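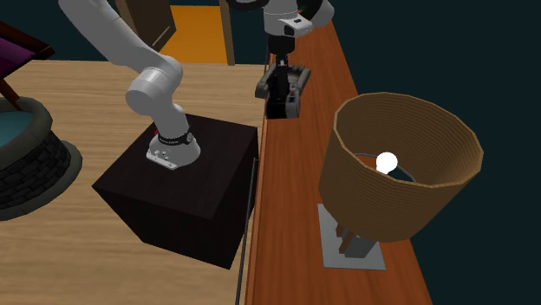
How much vocabulary practice can a school speech therapist fit into one short group session with a tablet app? In our study, the groups worked on 10 target words per session, and most of the children could use at least two of them in a sentence of their own when the session ended.

4.2 Materials and procedure

The sessions were held in the two primary schools of Tretusthorpe. The children used Nepia, a picture and word app which lets the therapist choose the words before the group comes in. The full word bank has 700 entries, but we kept only the words which also appear in the storybooks of the second grade. The comparison groups used the same books with printed cards. All the therapists received the same written guide, and they were free to change the order of the activities when a child was tired.

A total of 66 children finished the program in July. Each child retold one story before the program and one after it. The retellings were written down and scored with the Drevel scale for word variety. Two raters scored every text separately, and they discussed the cases where their scores were different.

Figure 3
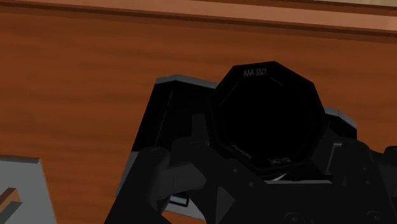 The raters did not know which group a child belonged to. This was important for us, as in our earlier work at Plavimier the same therapist taught the words and also gave the scores. We also asked the therapists to write short notes after each session. Many of these notes say that the children talked more with each other when one tablet was shared by the whole group. We did not plan to measure this, so we report it only as an observation and come back to it in Section 5.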